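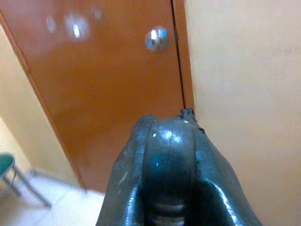
Budgeting end effectors for door work: pads, spares, lever swap?

Forum: Mobile Manipulation > Purchasing and Planning
Replies: 7

kelp_bracket
I have to turn in an equipment request for the next budget year and the line I can't settle is end effectors. Task is interior doors with round knobs, plain flat slabs, in an office building. Base and arm are already paid for. I have quotes from two vendors:

Jamach: soft-pad gripper, replacement pads 746 for a pack of 4
Ikach: rigid two-finger with bolt-on rubber tips, tips priced separately, quote pending

How many pad sets do people carry per year on knob work, and do you put them under consumables or capital?

torque_ledger
Consumables, always. If you put pads under capital you will need a new approval each time one tears.

On quantity, you need your cycle count before anyone can answer. We replace at 100 door cycles on round knobs, sooner if the pad starts to glaze. Levers are much easier on them and we don't track those.

F. Tetteh
Replacing at 100 seems early. We run the Jamach pads well past that. Shine on the surface tells you very little, and scuffs on the side flanges tell you less, as the flanges don't carry the grip load. Check the center pad and measure slip torque on a test knob. If it holds, keep it.

torque_ledger
Depends on the knob. A smooth chrome-type knob needs more squeeze than a knurled one, and squeeze is what wears the pad. I would not plan a budget on the best case.

F. Tetteh
I would not plan one on the worst case either. He'll end up with a drawer of pads aging in the bag.

Esi Dogbe
Has anyone priced the other side of this? Changing a round knob to a lever is a hardware store part and a screwdriver. If facilities will allow it on the doors in your route, the pad question mostly goes away and so does the wrist torque problem. We did it on 40 doors at Ayaaba and charged it to building maintenance.

Two cautions. Get fire doors cleared separately. And keep at least one knob door if your test plan says knobs, or your numbers won't transfer.

kelp_bracket
Facilities said no in September. It's leased space. I can ask for a lever on the lab door only, but the task spec says round knobs, so I'm stuck with them for testing.

Cycle count: planning for 40 per week on one door, more once the second door is approved. Doors open both ways depending on the room, so there is push and pull in the mix.

torque_ledger
At 40 a week you hit 100 in two and a half weeks. One pad per change, a pack of 4 lasts ten weeks by my interval. Five packs covers fifty weeks, so 3,730 before shipping. Double the interval if you trust Fiifi's slip test and you're at three packs with a little left over.

Also put in a line for the wrist camera cover. Civeck sells them singly. On a close approach the gripper fills a lot of the view and the knob goes soft, so people creep in nearer than they need to and the cover ends up touching the door.

F. Tetteh
Three packs, plus a cheap torque gauge. The gauge pays for itself the first time you don't throw out a good pad. Agree on the camera cover.

Esi Dogbe
Ask Jamach for shelf life in writing before you order a full year. Split delivery if they'll do it — two packs now, the rest at mid-year on the same PO.

kelp_bracket
Going with three packs, gauge, two camera covers, split delivery. Still no price from Ikach on the tips. I'll post it when the quote comes in.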